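¿Quién decide si se puede construir un edificio?

Ficha para alumnado de primaria. Servicio de Urbanismo del Ayuntamiento de Pesham

Cuando una empresa quiere levantar un hotel, una tienda o un bloque de viviendas, no puede empezar a excavar al día siguiente. Primero debe pedir permiso al ayuntamiento. Ese permiso se llama licencia de obras.

La solicitud lleva planos, que son dibujos con las medidas del edificio, y una memoria, que explica con palabras para qué servirá. El personal técnico estudia si el edificio es seguro, si tiene la altura permitida y si habrá bastante sitio para las personas y los vehículos.
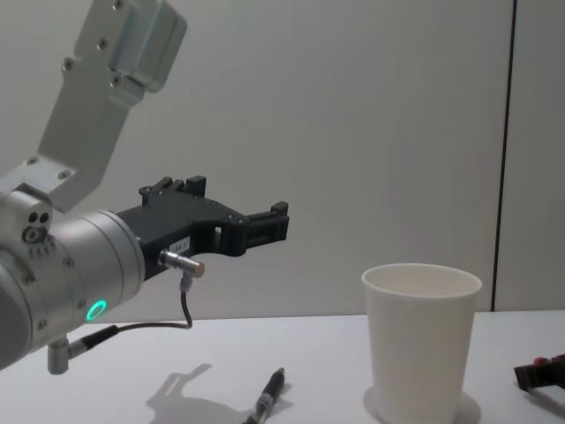

Brazo de metal plateado con una pinza negra de dos dedos.

¿Pueden opinar los vecinos?

Sí. Los planes más importantes se enseñan al público durante un plazo. En ese tiempo, cualquier persona puede leerlos y enviar un escrito llamado alegación. Una alegación puede ser a favor, en contra o proponer un cambio - por ejemplo, plantar más árboles o mover una entrada.

En septiembre, la empresa Nustis presentó su proyecto para el solar de la calle Olszewski. Pedía cinco plantas. Se recibieron tres alegaciones, y en dos de ellas se decía que el edificio daría demasiada sombra al patio del colegio. 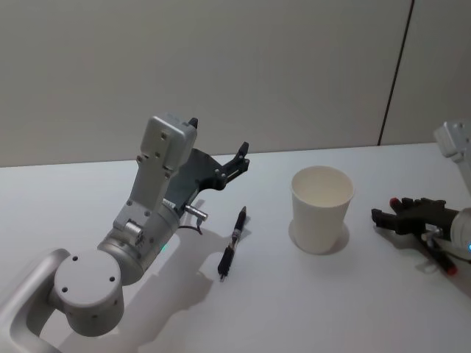 El arquitecto municipal, Gerrit Lekota, revisó los escritos y pidió a la empresa que rebajara la altura. El nuevo proyecto tiene cuatro plantas.

Después llega la decisión. El ayuntamiento puede conceder la licencia, negarla o concederla con condiciones. Quien no esté de acuerdo puede presentar un recurso, es decir, pedir que el asunto se estudie otra vez.

Palabras de esta ficha

Solar: terreno donde se puede construir.
Plazo: tiempo que se da para hacer algo.
Alegación: escrito con una opinión sobre un plan.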